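Ticket: Label printer skips every second label after roll change
Product: Volitz desktop label printer
Site: Plornside, packing room
Opened by: Amrit Zacharias
Status: Closed
Priority: Normal

Message 1, Amrit Zacharias, 2/4/22

Hello support team,

I write about the Volitz label printer in our packing room. This morning I changed the roll, and after the change the printer started to skip labels. It prints one label correctly, then it feeds one empty label, then it prints again. The status light stays green and there is no error on the computer.

What I already tried:
Switched the printer off and on, two times.
Took out the roll and put it in again.
Printed the same file from the other computer. Same result.
Cleaned the print head with the cleaning pen.

The new roll is from the same supplier, McKinnon, but it is the larger one with 2,000 labels. Before we used the roll with 200 labels. The label size on the box is the same. Please tell me if I should send the old roll also.

With kind regards,
Amrit

Message 2, Clirkon Support

Hello Amrit,

Thank you for the clear list. The printer finds the gap between two labels with a small sensor under the paper path. If the gap on the new roll is different from the stored value, it can miss one gap and feed too far.

Please do a calibration:
1. Close the cover with the roll inside.
2. Hold the feed button until the light blinks two times, then let go.
3. The printer will feed several empty labels and stop.
4. Print 11 labels from a test file and write us how many are skipped.

Please also look in the driver, under Media, and tell us which media type is selected.

Message 3, Amrit Zacharias

Hello,

I did the calibration. From 11 labels, the first four came well and then the skipping started again. In the driver the media type is "Continuous". I am quite sure it was "Labels with gaps" before, but I can not prove it. I changed it to "Labels with gaps" and pressed Apply. When I opened the window again, it was back on "Continuous".

Message 4, Clirkon Support

Hello Amrit,

This is useful. The setting goes back when the user has no right to change the printer defaults. Please open the printer properties as administrator, go to Advanced, then Printing Defaults, and change the media type there. After this, repeat the calibration. The order is important, so please first the driver and then the button.

One more question. Does the large roll turn freely on the holder, or does it touch the side guides?

Message 5, Amrit Zacharias

Hello,

Our administrator logged in and I changed the defaults. The setting now stays. Then I calibrated and printed 11 labels, and all of them are good.

About the roll: yes, it touched the left guide a little. I moved the guide one step to the outside and now it turns without noise. We print mostly small labels for storage containers, and on a round wall a label which is printed too low looks crooked very fast, so this is important for us. I attach the type of container.

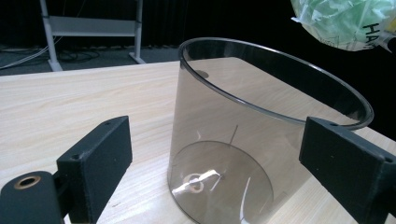
Attachment 1: Clear gray-tinted container, open at the top

The label must fit on the curved side, so we can not simply take a larger size. Can you tell me if the calibration is lost when we go back to the small roll?

Message 6, Clirkon Support

Hello Amrit,

The stored value stays until the next calibration. When you change to another roll size, please calibrate again, also if the labels look the same. Please print 100 labels in one job before we close the ticket.

Message 7, Amrit Zacharias

Hello,

I printed 100 labels in one job. No empty label between them, and the text is in the same position on the first and on the last. I wrote the steps on a paper and put it inside the cover of the printer for my colleagues. From my side you can close the ticket. Thank you for your patience.

Amrit

Resolution: Media type corrected in Printing Defaults (administrator), gap sensor calibrated, left roll guide adjusted. No parts sent.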